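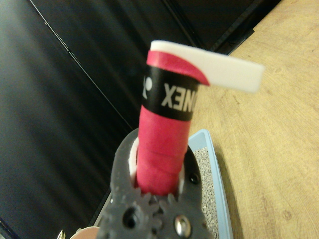
3.2 Wrapping and finishing the grips

Overgrip tape is a small thing with a big effect on how a racket feels, and we were delighted by how much the wrap alone told us. Each turn should overlap the last by the same amount, so that the seams climb the handle as an even spiral. On the red-wrapped handle in Figure 4 the seams are faint and slanted, and a black finishing band with the Yonex name circles the tape near the top. We judged the wraps at the Skerdale club by eye and by thumb – the thumb was often the better judge! 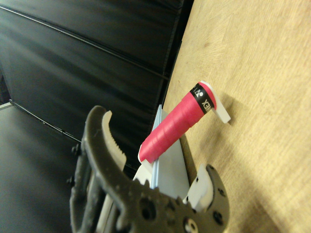 Players at Skerdale brought in 59 rackets over the season, and 23 of them had been rewrapped at home. The home wraps were a joy to study. Many were thicker toward the butt, a habit the older doubles players swear by.

Figure 4. Wrapped handles and tape. 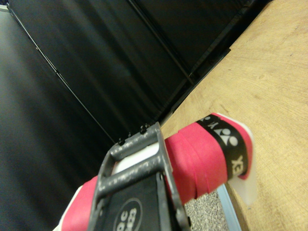
Seam spacing was then scored on the Flanagan scale, which runs from loose to tight. Evenly spaced seams went with longer reported grip life – a lovely, simple result that any club could check with a ruler.

Shares 23 | Comments 4

Related items
String tension and the weekend player
Shuttle wear in the Prurkgate halls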